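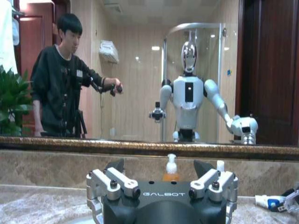
Trying out a gripper at the bathroom sink: what I'd do again

I love testing at a sink. A workbench forgives everything, but a marble counter with a mirror over it and a pump bottle standing on it will teach you more about a gripper in one afternoon than a week of foam blocks. We've now run 4 pairs of fingers through the same bathroom chores, and these are the tips that stuck. Most of them work with any arm.

Start with the soap pump

A pump bottle is my favorite test object, period. It's slick, it gets top-heavy as it empties, and it needs two different jobs done to it: hold the body, push the head. Try the body first. Close slowly from both sides at half height, lift an inch, put it back. If the bottle turns while you lift, your fingertips aren't meeting evenly, so go fix that before you touch anything in software.

Write the fill level on your sheet. A full bottle and a nearly empty one behave like two different objects, and I lost a whole Friday to mixing them up!

Pointed tips or wide pads?

Pointed tips are wonderful for small things like bottle caps and toothpaste lids. You can see past them, too, which matters a lot with a wrist camera. Wide pads win on anything round and heavy. The Hustent pads gave us the calmest lift of a full bottle, and the Verkura tips picked up a cap lying flat on the marble 11 times in a row — I may have cheered.

If you can only buy one set, get the narrow ones and slip silicone sleeves over them for bottle work. Trim the sleeves flush or they'll catch on the links.

Use the mirror, but don't trust it

With a big mirror over the sink, the person holding the controller can check the front of the robot without walking around it. Great for spotting an elbow drifting toward the wall. Just remember that left and right swap. Sachiko Furukawa put a strip of green tape on one wrist and called out "green" or "plain" from then on, and our wrong-arm starts pretty much ended.

For the camera, the mirror is trouble. Depth readings go strange near the glass, and ceiling lights show up twice. Lock the exposure by hand, set white balance to 4000, and keep your targets a hand's width from the backsplash.

Controllers: go slow, then slower

The Nanham handheld has a lovely light trigger, maybe too light for glass. The Kawaguchi one is stiffer and I like it better for the last inch of closing. Whichever you use, cap the closing speed for the first ten tries and raise it afterward.

Wiping down

Soap gets into pivot screws. Use a barely damp cloth, then a dry one, then a cotton swab around each bolt head. We check the screws for play every 1000 cycles and put a dot of paint marker across each one, so a loose screw shows at a glance.

Next up is the shower door handle, with both sets of tips.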